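Residents > Newsletter > Around the Building

Kitchen and Laundry Notes for April

Filed under: Shared Spaces, House News
3 min read

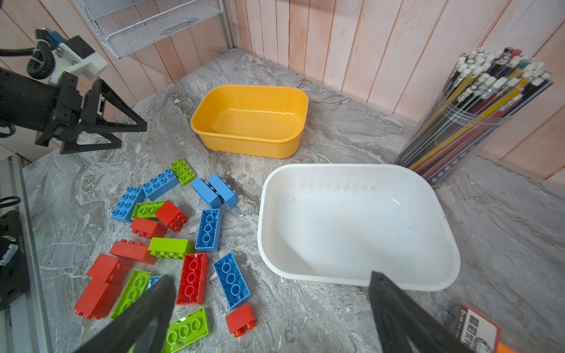

Counter care in the shared kitchens

The shared kitchens at Sinason Court get heavy use, and the counters show it first. The building has 164 apartments and 2 shared kitchens, so a single surface may see several dinners in one evening. Most of the marks reported over the winter came from three things: lemon juice, red wine and hot pans.

Wipe up spills when they happen. Use a soft cloth, warm water and a small amount of dish soap, then go over the area again with plain water. Soap left to dry leaves a film that looks like a stain and holds dirt.

Please do not use vinegar, bleach or powdered cleanser on the counters. The scrub pads with the rough green side are for the sinks only. If a spot will not come off, leave it and write it on the sheet inside the pantry door. Cirudik, the cleaning company, comes through in the morning and will treat it with a paste that sits on the surface for 20 minutes.

Hot pans go on the stove or on a trivet. There are trivets in the second drawer of both kitchens, and more have been ordered for the upstairs one.

Tubs and containers

Plastic tubs left out overnight will be moved to the lost and found shelf in the mail room. They stay there until the end of the month and then go to the Jayawardena Street thrift store. Put your apartment number on the bottom if you want yours back. Masking tape comes off in the dishwasher, so use a marker.

Tubs stained by tomato sauce or curry can be soaked in warm water with a spoonful of baking soda. An hour is usually enough. Leaving them in a sunny window for a day also helps. Once the inside is badly scratched, a tub is hard to get clean and is better used for screws or seed packets than for food.

Refrigerators

Both refrigerators will be emptied and washed on the last morning of April, starting at 9 a.m. Anything without a name and a date will be thrown out. Condiments count. The freezer in the downstairs kitchen is also being defrosted, so please take home anything you want to keep by the evening before.

The door seal on the upstairs refrigerator has been replaced. It needs a firm push to close for the first few weeks.

Laundry room

Dryer 4 is working again after the belt was changed. The card reader on the end washer still rejects some cards on the first try; wait for the light to go off before you try again. Plurnance, which services the machines, has a new reader on order.

Clean the lint screen before and after each load. The last vent cleaning cost the building around $100 more than planned, mostly for labor on the long run to the roof.

Booking the kitchens

Private bookings are still limited to one evening per apartment per month. The sign-up book is at the front desk. Evening bookings end at 10 p.m., including cleanup. The next issue will have the summer hours for the roof grill and the new key list for the bike room.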